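Power strip

A power strip (also power board, powerboard or multi-outlet; in Canada often power bar) is a row of electrical sockets in a single housing, fed by a flexible cable that plugs into a wall outlet. It lets several appliances share one outlet and is found in homes, offices, workshops and classrooms. The usual word in Australia is power board, while power bar is the everyday term across most of Canada.

Construction

The housing is normally a long moulded body with rounded corners, most often white, grey or black. Inside, metal bars run the length of the strip and carry current to each socket in turn. The supply cable enters at one end. Many models have a tab or a keyhole slot by which the strip can be screwed to a wall, a skirting board or the underside of a desk.
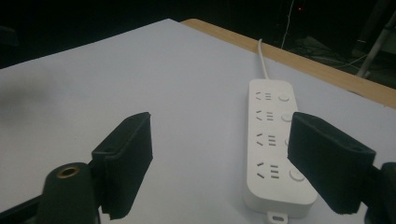
Socket patterns differ by country. Australian boards take plugs with angled flat pins, and Canadian bars take plugs with two parallel blades and usually a round earth pin. In parts of East Asia a combined layout is common, with a two-pin opening and a three-pin opening grouped together at each position. Strips with 4 positions are a common household size, though longer ones are sold for workbenches and equipment racks.

Switching

The simplest strips have no switch and are live whenever they are plugged in. Others have one master switch, usually near the cable end. Individually switched strips have a button or rocker beside each socket, so that a lamp can be turned off while a computer on the same strip keeps running. Some switches contain a small indicator light.

Placement on desks and tables

A strip may be fixed beneath a work surface, left on the floor or laid on top of the table. On the table it is easy to reach and the switches stay in view, but it takes up working space and the cable has to pass over an edge. Light strips can be dragged out of position by the weight of a hanging cable, and adhesive pads or a clamp are used to prevent this. A cable that continues across the floor should be kept out of walkways or run under a cover.
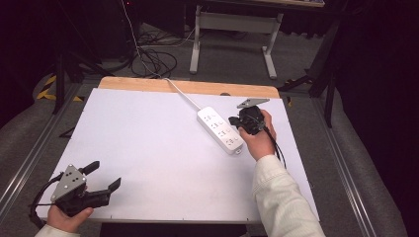 White power strip on a white board, its cable crossing the wooden edge of the table.

Safety

The total load on all sockets must not exceed the rating marked on the housing. Heaters, kettles and other high-draw appliances are best plugged directly into the wall. Plugging one strip into another, known as daisy-chaining, is widely discouraged and is prohibited in many workplaces. Strips should be kept dry, uncovered and free of dust, and discarded if the body is cracked, discoloured or warm to the touch. A surge protector may look much the same but contains extra components that limit voltage spikes.

See also: Extension cord; Surge protector; Cable management

This page was last edited on 16 June 2021.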